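Accueil Qui sommes-nous Nos collectes Participer Contact

Rubrique : La maison / L'équipe

Qui sommes-nous ?

Zanari est une petite maison, et nous tenons à ce qu'elle le reste encore un peu. Nous rassemblons des exemples de gestes ordinaires, filmés à hauteur des yeux, pour les équipes qui apprennent aux robots à se servir de leurs mains. Plier, trier, enrouler, ranger, ouvrir un couvercle un peu dur : tout ce que nous faisons sans y penser en écoutant la radio, et qu'une machine doit apprendre en regardant quelqu'un d'autre le faire, longtemps, et chez beaucoup de gens différents.
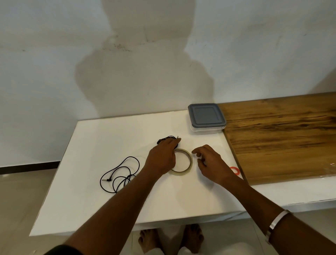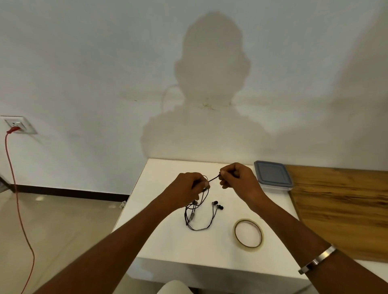

Un câble, un rouleau de ruban adhésif, deux mains : une table comme nous les aimons.

Tout a commencé autour d'une table de cuisine, justement, quand Mayuree Thepsuriya et Omar Sfeir travaillaient encore tous les deux sur un bras robotisé qui savait très bien saisir un cube et à peu près rien d'autre. Les cubes étaient impeccables, l'éclairage aussi, et dès qu'on posait devant le bras quelque chose de mou, de transparent ou d'emmêlé, il fallait tout reprendre. Mayuree a proposé d'aller chercher les exemples là où ils se trouvent, c'est-à-dire chez les gens. Omar a trouvé l'idée compliquée (il avait raison, elle l'est toujours !) et il a dit oui quand même.

Aujourd'hui, 80 personnes enregistrent pour nous, à leur rythme et dans leur propre intérieur. Certaines le font tôt le matin, d'autres après le dîner. Nous ne leur demandons ni décor ni rangement particulier, et nous ne leur donnons pas de texte à suivre à la lettre. Une consigne tient en une phrase ou deux : « démêlez ce fil », « refermez cette boîte ». Pour le reste, chacun a sa façon de faire, et c'est bien elle qui nous intéresse. Une hésitation, une prise ratée, un doigt qui cherche le bout du ruban – nous gardons tout cela, alors qu'à nos débuts nous le coupions soigneusement, avec beaucoup d'application et pas mal de regrets ensuite.

Notre catalogue compte 200 tâches. Les plus demandées sont celles qui touchent aux fils, aux sachets et aux tissus, bref à tout ce qui change de forme quand on le prend. Jennylyn Cruzado les rédige et les essaie elle-même avant de les envoyer à qui que ce soit. Guangming Pan s'occupe de la relecture : il découpe chaque enregistrement en gestes, leur donne un nom et discute volontiers un quart d'heure pour savoir si « pincer » et « saisir » méritent deux étiquettes. (Ils les méritent, nous nous sommes rendus à ses arguments.)

Marietjie Shezi, enfin, est la voix que vous entendrez si vous nous appelez. Elle accompagne les participants depuis le premier réglage jusqu'au paiement, et elle veille au respect de leur vie privée. Un enregistrement peut être retiré sur simple demande, sans avoir à s'expliquer.

Nous préparons pour juillet une nouvelle collecte, baptisée Nular, consacrée aux petits objets du bureau et de la maison. Si vous avez une table, un peu de temps et des tiroirs bien remplis, écrivez-nous, nous serons ravis de faire connaissance.

2 commentaires Partager cette page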